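我们家的机器人为什么要先学会“称零”

文：Yanti Gunawan

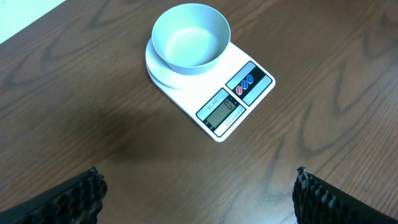 大家好呀，我是Yanti阿姨！去年六月，我和邻居Bayu Jugah叔叔决定在Tjoa工坊里造一个会帮忙做面团的机器人，我们叫它“Adell”。Tjoa工坊是我们街上几户人家合用的一间屋子，里面有锯子、螺丝、旧电线，还有一股永远散不掉的木头味儿。Adell只有一条手臂，手臂最前面是一个夹爪，夹爪有两根黑色的手指，内侧有一粒一粒凸起来的小疙瘩。它要学的第一件事，是往碗里倒面粉，倒到刚刚好就停。你看，淡蓝色的碗已经放在秤上了，碗里什么也没有，秤的屏幕上显示着一个“0”。咦，碗明明有重量，为什么会是“0”呢？今天我就从这个“0”讲起。

碗的重量去哪儿了？

你有没有抱着小猫称过体重？先自己站上去，记下一个数，再抱着猫站上去，又记下一个数，两个数一减，就是猫的重量。（前提是猫愿意让你抱，我家那只不太愿意。）

称面粉也一样。我们想知道的是面粉有多重，碗有多重我们不关心。可是面粉总得装在碗里，不然就洒一桌子啦！所以厨房秤一般都有一个很聪明的本领，叫“去皮”。“皮”就是装东西的碗、盘子、袋子。放上空碗，按一下去皮，秤就在心里说：好，从现在开始，这么重就算是零。之后再倒进去的东西，它才一点一点往上数。

还有一种办法，先把碗放好再开机。很多秤开机的时候会把秤盘上已经有的东西当成零，效果差不多。不过每个牌子的脾气不一样，你家的秤是哪一种，可以自己试试看：放一个杯子，开机，看看数字是多少。

秤的肚子里有什么

Bayu叔叔特别喜欢拆东西，他拆过一台坏掉的旧秤给我们看。里面没有弹簧，倒是有一小块金属，上面贴着一张薄薄的小片片，叫“应变片”。东西放上去，金属会弯一点点。真的只有一点点，你盯着看一下午也看不出来。可是应变片感觉得到！它跟着金属一起被拉长，电流从它里面走过就会变得困难一些。秤里的小芯片量一量电流的变化，就能算出上面的东西有多重，再把数字送到屏幕上。

你可以拿一把塑料尺子试一下。把尺子的一头压在桌边，另一头放一块橡皮，尺子就会往下弯。再加一块，弯得更多。秤里那块金属干的就是这个活儿，只不过它硬得多，弯得也少得多。

两根手指怎么拿杯子

好，秤讲完了，来讲手指。

你拿杯子的时候，不会去想“我要用多大力气”，手自己就知道。机器人可不知道。力气小了，杯子滑下去；力气大了，纸杯就被捏扁。Adell刚装好的那几天，工坊的垃圾桶里全是扁扁的纸杯，Gilang Pillai（他是Bayu叔叔的外甥，读小学四年级）把它们串成了一条龙，现在还挂在门口。

后来我们做了两件事。第一件是换手指。原来的手指内侧光溜溜的，现在这副有凸起，摸上去粗粗的，像轮胎，也有点像你运动鞋的鞋底。粗糙的表面摩擦力大，不用捏得那么紧也能抓牢。第二件是让夹爪慢慢合拢，一边合一边看马达用了多少电。马达碰到杯子，推不动了，用的电就会变多，程序一看见电变多，就知道：碰到啦，再轻轻加一点点力就好。

我们还在手臂前端装了一个小摄像头，就在夹爪后面，跟着手臂一起走。手伸到哪儿，它就看到哪儿，有点像你把眼睛长在了手腕上。你想想那是什么感觉！削铅笔倒是很方便，走路恐怕就要撞墙了。

倒面粉，停！

接下来是最难的部分。Adell要夹起装面粉的杯子，移到碗的上方，倾斜，倒，然后停下来。我们给它的任务是161克。

第一次，它倒了702克。

对，你没有看错。杯子里的面粉它全倒了，碗装不下，秤也埋了半个，Gilang笑得坐到地上去了。我一开始以为是程序写错了一个数，结果查来查去，数是对的，问题出在“等一等”上。

面粉从杯口掉到碗里，要花一点时间。秤要把数字算稳，也要花一点时间。程序看到161的时候，半空中还有好多面粉正在往下掉呢！更糟糕的是，那天我让程序每隔好几秒才看一次秤，它低头看一眼，再抬头，面粉早就倒光了。

你给自己倒果汁的时候，是不是看到快满了就提前把瓶子扶起来？我们也教Adell这么做。离目标还有20克的时候，它就把杯子扶正一些，改成轻轻地抖。抖一下，停一停，看看秤；再抖一下，再停一停。这样慢是慢，可是准多了。

像这样“做一点，看一眼，再决定下一步”的办法，工程师给它起了个名字叫“反馈”。你骑自行车的时候一直在用反馈：车往左歪，你就往右扶一点，歪过头了再扶回来。洗澡调水温也是。你身边还有哪些？冰箱算一个，空调也算一个，剩下的你自己找找。

在家里也能玩的“人体机器人”

没有机器人也没关系，找一个朋友就行。你们需要一台厨房秤、一个碗、一杯大米和一条围巾。

一个人当“手臂”，用围巾蒙上眼睛，拿着装米的杯子。另一个人当“秤”，只能念屏幕上的数字，别的什么都不许说。先把空碗放上去，让秤显示零，再说好要倒多少克，开始！

第一轮，“秤”可以一直不停地念。第二轮，“秤”每数到五才念一次。比一比，哪一轮倒得更准？然后交换角色再来一次。玩的时候记得在下面垫一个大托盘，米粒滚到柜子底下很难扫的（我扫过）。

大家寄来的问题

Haziq Hidayat小朋友问：机器人会不会觉得倒面粉很无聊？

不会哦，它没有“觉得”这回事。它只是照着程序一步一步做，倒第一次和倒第一百次对它来说没有分别。觉得无聊的是旁边记数字的我。

Slamet Hutapea小朋友问：如果有人偷偷在碗里放一颗石头呢？

好问题！要是在归零以前放，秤会把石头也当成碗的一部分，面粉还是倒得一样多，只是面团里会有一颗石头。要是归零以后才放，秤会以为石头是面粉，面粉就倒少了。秤分不出石头和面粉，它只知道重量。所以我们又写了一小段程序，让摄像头在开始之前先看看碗里是不是空的。

Slamet还问能不能来工坊看Adell。可以呀，请爸爸妈妈带你来，头发长的要扎起来，手臂动的时候要站在黄线外面，这是我们工坊的规矩，连Bayu叔叔也得遵守。

下一次我想讲打蛋。我们已经准备了好多鸡蛋，也准备了好多抹布。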